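Section 2: Choosing and Marking Your Wall

Read this section before you open the Sallus mounting kit. Yes, all of it. The people who skip to Section 3 are the reason we wrote Section 9, Removing Adhesive From Brick.

2.1 What you need

The Sallus template sheet (folded in the lid of the box)
Low-tack tape
A pencil you don't mind ruining
A stiff dry brush
The wall

The kit is made for bare brick indoors. It will also sit on painted brick, though the paint may decide to leave with it in January when the heating has been on for a while.

2.2 Preparing the brick

1. Pick a stretch of wall you can reach with both feet on the floor. If you are already looking for a chair, pick a different stretch.

2. Brush it down. Brick sheds grit for as long as it lives, and tape sticks to grit very well and to nothing behind it.

3. Run your palm over the surface. Anything that crumbles is not going to hold up a Sallus box, or your good opinion of the builder.

4. Find the mortar lines. Fixings go into the mortar, which can be patched. A hole in a brick is yours forever.

Note: On a mixed-color wall, where dark bricks are scattered among the red, pencil marks vanish on the dark ones. Put your marks on the mortar. Sakda Srisuk, who tested this guide on the wall at Nilsuwan, lost the same mark three times before he took this advice, which was his.

2.3 Curved walls

A curved wall is fine as long as the curve is gentle. The back plate is flat and intends to stay that way.

1. Hold the back plate against the wall and rock it lightly from side to side.

2. If it rocks, fit the 2 foam strips from the small bag, one down each long edge.

3. If it still rocks, stop. You need the Taretti curved plate (part 3028), sold separately, as these things are.

Caution: Do not tighten the screws to make the plate follow the curve. The plate will lose the argument and crack.

2.4 Taping up the sheet

1. Hold the sheet at eye level. If the household disagrees about where that is, go with whoever will be reading the display.

2. Tape the corners first, then the edges. Colored tape is easier to find again than clear.

3. Leave bare brick under the sheet for the box.

4. Step back and look at it from across the room. Spirit levels are accurate, but they do not have to live with the result.
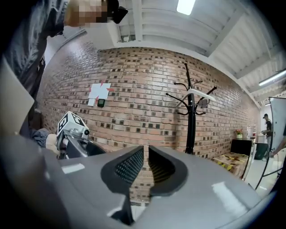 Fig. 4. Sheet taped to a curved brick wall, with a small black device mounted just beneath it.

5. Leave the sheet up overnight. If it is on the floor by morning, go back to 2.2, step 2, and brush like you mean it.

Caution: Keep the box at least 100 mm from any light switch, and check for buried cables before you drill.

Continue to Section 3, Fixing the Back Plate.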